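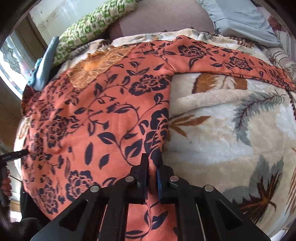
I have been reading the thread on taking in ready-made tunics with the sort of pleasure other people get from boxing. Uliana's position is that you must unpick the armhole before you go anywhere near the side seam. Damián's is that you should run one line of stitching from wrist to hem, under the arm, and go and have your tea. My own coral one with the navy flowers is spread out on the blanket as I write, and it has a seam where the sleeve meets the body and a side that drops almost straight down from underneath, so in theory it could be the test case for either party. In practice I have been looking at it since breakfast and have not so much as threaded a needle.

Ultan Nic Aodha wrote:

> Subject: Re: taking in a tunic, sleeves already on
>
> I did Damián's single line on two tunics over Christmas. The first is
> fine. The second I can wear provided I don't reach for anything on a
> high shelf. Same maker, same size on the label, both viscose. Could
> somebody who knows what they are talking about tell me what I did, and
> whether the answer involves buying something? Also, has anyone used
> the Pramel tracing wheel, or is it as bad as it looks?
>
> Ultan

Ultan, I can't promise I'm the somebody you asked for, but I have ruined more tunics than you have and I've kept notes.

My guess is that you took too much out at the underarm. When you pin a tunic on yourself you stand like a guardsman with your arms by your sides, and everything under the arm looks like spare cloth begging to be removed. Then you lift an arm and learn what it was for. On the good one I expect you pinned less, or pinned crooked, and were rewarded for it. I took 30 mm out under each arm on a green one in my first year on this list and wore it exactly once, to a christening, where I had to ask my sister to pass me the sandwiches.

What I do now is leave the last bit of the old seam alone. Start taking in a hand's width below the armhole, ease away from the old stitching very gradually, be as greedy as you like at the waist, and come back out again before the hip. Leave the sleeve as it came. If the sleeve is also too wide, do it as a separate job on a separate day, and stop well short of the armpit from that side too. Uliana will say this is cowardice. Uliana trained under a woman who unpicked things for fun, and her armholes are beautiful, and I will never have armholes like that and have stopped minding.

Tack it first. By hand, long stitches, in a thread you hate so that you won't be tempted to leave it in. Then put it on, sit down, drive somewhere, reach for the top shelf, hug a relative. Only then machine it, and don't trim the allowance until it has been through the wash. Viscose shrinks when it feels like it, and this may be the rest of the answer to your question. If the good one had been washed before you started and the other one hadn't, look no further.

Can the second one be rescued? Very likely, if you didn't trim. Unpick from the armhole down to where it stops hurting and let the old seam have its way again. Press from the wrong side with a cloth. If there are needle holes, damp the cloth a little and scratch gently across them with a fingernail. If you did trim, you are into gussets, and Getsemaní wrote a very patient post about gussets last February which I recommend to anyone with a free weekend and an even temper.

On the Pramel wheel: I own one. It is worse than it looks. The handle comes off in the hand and the teeth go through the paper, the carbon and some way into the table. A sliver of soap costs nothing and I have never had to apologise to a table for it. I'm told the Clilline one is better, by the same person who told me the Pramel one was good.

For thread, I've gone back to the Georgiev cotton from the shop in Nudorwood, who still post if you ring them before noon and don't mind being told about the owner's knee. Shade 67 is the nearest navy they do. It is fractionally too purple, which on a busy print doesn't matter and on a plain one would drive you mad.

Damián, before you reply: yes, I know you have done it your way for years and all your tunics fit. You also have no shoulders to speak of. It's a great advantage in this line of work and you ought to declare it.

I'll report back on the coral one if I ever start. Could whoever has the list's copy of the fitting book please pass it on to Getsemaní, who has been next in line since the autumn.

Emiliano Valdovinos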